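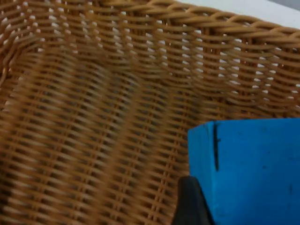
How weaving holds together

Take a single thread and pull it sideways. It bends at once. Take a few hundred threads, pass them over and under one another, and they make a cloth strong enough to carry a person in a hammock. No glue is used. The threads stay where they are because each one presses on its neighbours. This page explains how that works, how cloth is made on a loom, and why the same idea is used for baskets, fences and the walls of old houses.

Two directions

All simple weaving needs two sets of strands.

The first set is held still. In cloth, these strands are called the warp. They run the long way, from one end of the loom to the other. In a basket they are called stakes, and they stand up from the base.

The second set moves. In cloth it is called the weft. In a basket the moving strands are called weavers. The weft crosses the warp, going over one strand and under the next. On the next row it does the opposite: where it went over before, it now goes under.

The swap between rows matters. If every row went over and under the same strands, the rows could slide together or fall out. Because the rows alternate, each warp strand is gripped first from the front and then from the back.

Friction

Friction is the force that slows things down when they rub together. Press your palms together and try to slide one past the other. Press harder and try again. The harder the press, the greater the friction.

In a woven piece there is a small area of friction at every crossing. One crossing is weak. A handkerchief has thousands of them. To pull one thread out of the middle, you have to overcome the friction at all the crossings along that thread.

A square test piece with 29 warp threads and 29 weft threads would have 841 crossings. You can check this by multiplying 29 by 29. Double the threads in both directions and the number of crossings becomes four times as large.

Stiff and soft strands

Cotton and wool are soft. They bend easily around each other, so cloth made from them can be folded.

Willow and cane are stiffer. When a stiff strand is bent around a stake it tries to straighten again. It cannot, so it pushes against the stake instead. This push adds to the friction. It is one reason a basket keeps its shape when it is empty, while a cloth bag falls flat.

Dry willow snaps if it is bent sharply. Basket makers soak it in water first. The water gets into the wood and lets it bend. Once the basket is finished the willow dries and becomes stiff again, in its new position. Thick rods need a longer soak than thin ones, and rods with the bark left on need longer than rods that have been peeled.

The edge problem

The weakest part of any weaving is its edge. Strands in the middle are held on all sides. Strands at the edge have a neighbour on one side only, and can slip off.

In cloth, the side edges are made safe when the weft turns round and goes back for the next row. The turned edge is called the selvedge. The cut ends are not safe, and must be hemmed, knotted or stitched. If you have pulled at the end of a ribbon, you have seen what happens when they are left alone.

In a basket, the danger is at the top. One common answer is to bend the tall ends of the stakes over and plait them around each other. This makes a thick border which locks the rows below it. The ends are tucked in and trimmed.

What a loom does

You can weave by hand with a needle, lifting each warp thread in turn, but it is slow. A cloth with 1,472 warp threads would need 736 lifts for every row.

A loom lifts many threads at once. Each warp thread passes through a small eye on a frame. The odd-numbered threads go through one frame and the even-numbered threads through another. When the first frame rises, it opens a gap between the two groups. This gap is called the shed. The weaver sends the weft through the shed on a tool called a shuttle. The first frame then drops, the second one rises, and the shuttle comes back the other way. A comb called the reed pushes each new row tight against the last.

The order is always the same: open the shed, pass the shuttle, push the row tight, change the shed.

Other patterns

Over one and under one is called plain weave. It has the largest possible number of crossings, so it is firm.

In twill, the weft goes over two and under two, or over two and under one. Each row starts one thread further along. The result is a set of slanting lines. Jeans are made from twill. Look closely at a pair and you will find the lines.

In satin weave, the strands pass over four or more before going under. The long stretches lie flat and reflect light evenly, so satin looks shiny. It has fewer crossings, so it snags more easily.

Weaving on a large scale

At Geltcombe there is a row of farm buildings with walls made by weaving. Thin hazel rods were woven between upright oak posts to make a panel called wattle. A mixture of clay, straw and animal dung, called daub, was pressed into both sides. The daub kept out the wind, and the wattle kept the daub from falling away. One panel was opened for repair in September. Aisling Cullinane, who led the work, recorded 117 hazel rods in it. All but a few were sound enough to go back.

On the Rinevel shore, woven willow fences are used in a different way. They are set in the mud in lines. The tide flows through the gaps, but it slows down as it does so, and slow water drops its mud. Over several years the ground behind the fences rises.

Try it: a paper square

You will need two sheets of paper in different colours, scissors and a ruler.

1. Fold the first sheet in half. Draw a line 2 cm from the open edge.

2. Cut from the fold up to the line. Make the cuts 2 cm apart. Stop at the line each time. Unfold the sheet. This is your warp.

3. Cut the second sheet into strips 2 cm wide. These are your weft.

4. Pass the first strip over one, under one, all the way across. Push it up to the top.

5. Pass the second strip under one, over one. Push it up against the first.

6. Carry on until no more strips will fit.

Hold the square by one corner and shake it gently. Note whether any strips move. Now make a second square, but go over three and under three, starting one slit further along on each row. Shake it in the same way and compare the two.

Words to know

Reed: the comb on a loom that pushes each row tight.

Selvedge: the side edge of a cloth, where the weft turns back.

Shed: the gap the shuttle passes through.

Stake: an upright strand in a basket.

Warp: the threads held still on a loom.

Wattle: a panel of woven rods.

Weft: the threads that cross the warp.

Text by Faustine Besson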